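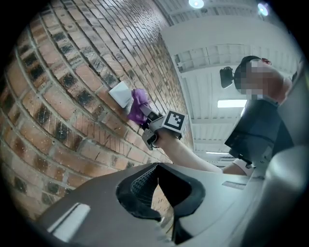

The 816 clips that lied to us

June 15, 2022

I have been wanting to write this one up for weeks, and now that the fix has held I finally can! It's a fault story, and it is easily my favorite bug since I started working with handheld grippers.

Quick background for anyone who doesn't follow along regularly. We're collecting wiping demonstrations for the Breltwood project at the Marsden site. One person holds two Gralel grippers, one in each hand, pinches a cloth in one of them and cleans small things mounted on a wall. Light switches, thermostats, control panels, anything with an edge that collects grime. Every take is short. The grippers are tracked by the marker cubes, and the jaw opening comes from a little sensor at the base of the fingers, which reports over the cable. Flesine, our in-house logger, puts it all together and writes one file per take.

We had about 2,000 takes done and I was feeling great. Then I trained a small policy on them, just to see something move, and the arm drove up to the switch plate beautifully, lined itself up, and dropped the cloth on the floor. Every time. I ran it again with a different seed and it dropped the cloth again, with what I can only describe as confidence.

My first thought was the policy. I spent two evenings on that and I'd like them back. My second thought was calibration, so I redid the whole hand-to-camera calibration, which was overdue anyway (the old one was from October). Slightly better approach, same cloth on the floor.

So I did what I should have done on the first evening and plotted the raw jaw opening for a handful of takes. And wow. In some of them the line was perfectly flat. I don't mean steady, the way a good grip is steady, with that tiny flutter as the cloth drags over a corner. I mean one number, repeated to the last decimal, from the first sample to the last. And the number was the fully open position.

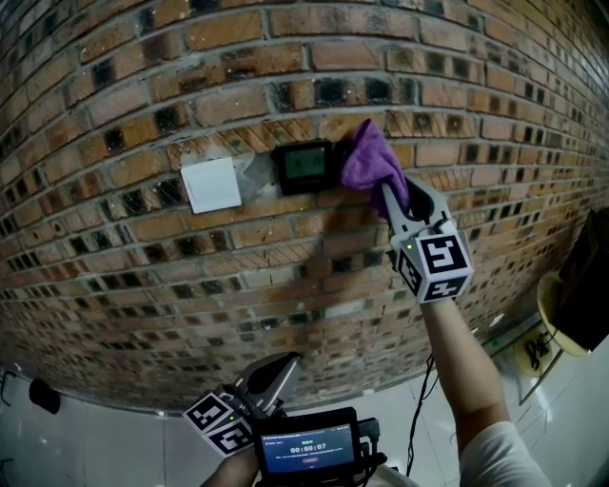

Why didn't the recorder stop when the jaw sensor dropped out?

Flesine was written to repeat the last value it received whenever a reading was missing, so a dead sensor looked exactly like a jaw that never moved, and the take was saved as good.

I wrote that bit of code, by the way. It was meant to paper over a missed sample here and there, and for that it works fine. There was no limit on how long it could keep going.

The other half of the problem was power. The green light on the cube tells you the gripper has power. It has no idea whether the sensor is talking. The timer on the screen comes from the logger's own clock, so that was counting up happily too. If you were the one wiping, everything in front of you said go.

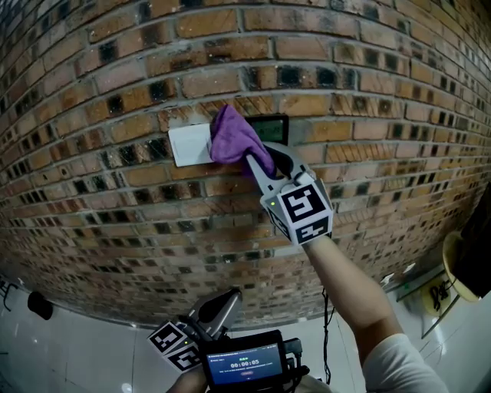
Bernardo Louro
Demonstration data and gripper hardware, Marsden

Once I knew what to look for, finding the physical cause took an afternoon. When you reach up and press a cloth into a wall, your wrist rolls outward, and the cable hanging from the gripper gets pulled sideways at the connector. Ours had a hairline break in the data wire right where it enters the plug. Power stayed solid. Data came and went depending on the angle. Held at waist height on the bench, it tested perfectly, and of course the bench is where I'd been testing it!

I wrote a check that flags any take where the jaw value doesn't change at all for half a second, and ran it on the lot. It found 816. Nearly all of them were wall tasks, and most of those were from the right hand. The table tasks were almost untouched.

Here's what changed.

The connector now has a strain relief clip, and the first hand's width of cable is tied back along the handle so the wrist roll doesn't reach the plug.

Flesine repeats a value for 3 samples at most. After that it ends the take and beeps, a horrible beep, I chose it myself.

Before each session we do a squeeze test with the arm up at working height: open, close, open, and roll the wrist as far as it goes while somebody watches the trace.
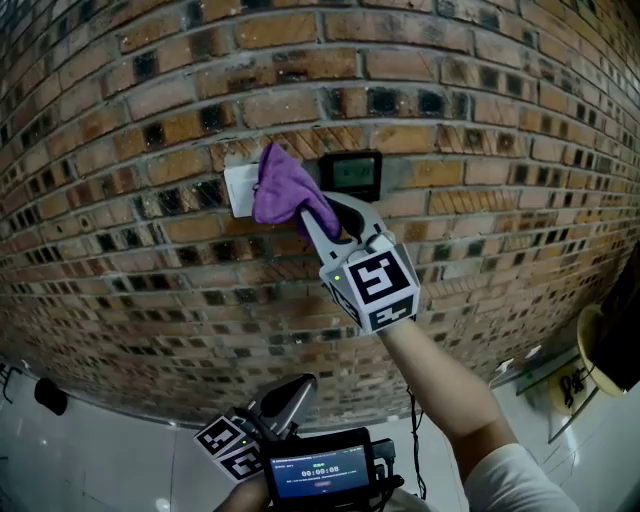
The squeeze test is the one I'd recommend to anybody, whatever hardware you use. It takes less time than tying your shoes and it caught a second bad cable on its first day out, on a gripper I would have sworn was healthy.

As for the flagged takes, I tried to rescue them. The fingers are visible in the video, so you can estimate the opening from the images, and for slow wipes the estimate is decent. But a crumpled cloth hides the fingertips a lot of the time, and I didn't trust the numbers near the start of the pinch, which is the very part the policy needed. We threw out the jaw channel, kept the arm motion for pretraining, and are re-recording the wall tasks from scratch.

With the bad takes out, the same little policy now holds on to the cloth until it gets to the plate. It still wipes like it's afraid of the switch — light little dabs, nowhere near enough pressure — and I have a theory about that involving the finger pads, so that will probably be the next post.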